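Pegs that stick in the holes on a fitting board – what do I do?

Posted by Paula Sârbu, Thursday
Shares 20 | Comments 2

Hello all, and sorry in advance for the length of this. I've taken over looking after a fitting board, the sort with a flat white base, smaller plates on top with holes and slots cut in them, and a set of blue pegs and a gear with a little handle to it. It came to me from my cousin along with a sheet of notes in her dreadful handwriting. I love it, I really do, and I've spent far more evenings on it than I meant to!

My trouble is that two of the pegs go in beautifully and then won't come out again without a lot of wiggling, while another one is so slack it leans over like a tired tulip. I've also got a habit of losing track of which peg belongs to which plate once they're all off. Should I be sanding anything? And is there a sensible way of setting it all out before you start? My table is pale and shiny, if that matters.

Châu Bạch

Hello Paula, what a nice thing to have inherited. Please don't sand the holes! Once a hole is too wide you can't put it back, and you'll have 2,000 regrets and a wobbly peg. If you must take anything off, take it off the peg, and only a whisker. Use very fine paper wrapped once round, give it a few turns between finger and thumb, then wipe it and try again. I'd wipe out the holes first with a dry cotton bud anyway, as fluff gets in there and you'd never know. Half of my sticking pegs were cured by that and a bit of patience.

As for the slack one, try it in the other holes before you blame it. They look alike on the board and it may simply be living in the wrong house. A soft pencil mark on the underside of each plate and a matching one on the foot of the peg will save you all this next time.

On the table, yes, I do think it matters. A white board on a shiny pale top is hard on the eyes by teatime, and a small peg that rolls off is as good as gone. Go for something dark and dull. I like to have the gear up near the far edge and the plates further down, with a bit of room left between them for fingers.

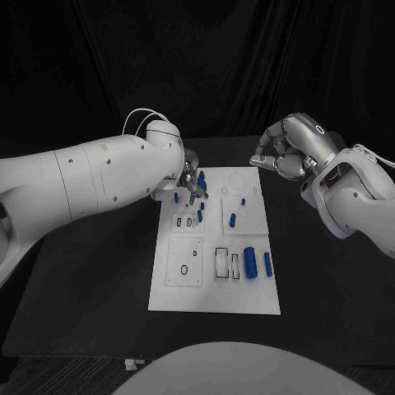
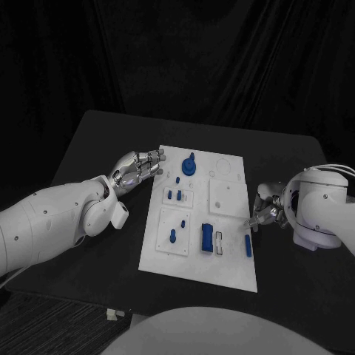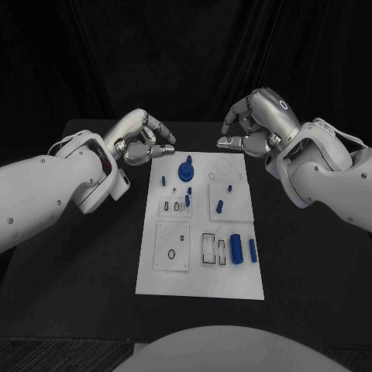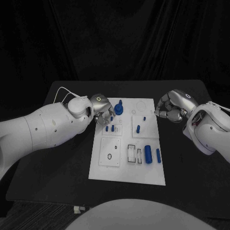
Blue pegs on a white board, dark table.

Page 92

Khải Tăng

Agree with the cotton bud. Don't use oil, it just collects dust.

Tươi Tạ

I'd only add a word about storage, Paula, which I learned the slow way. Keep the pegs in a lidded tin with a scrap of felt in the bottom, and put the gear in its own little bag so that its teeth don't rub against the rest. Lay the plates flat – mine stood on edge behind a radiator all through June and one of them has rocked ever since. And do type up your cousin's notes while she's still around to tell you what they say!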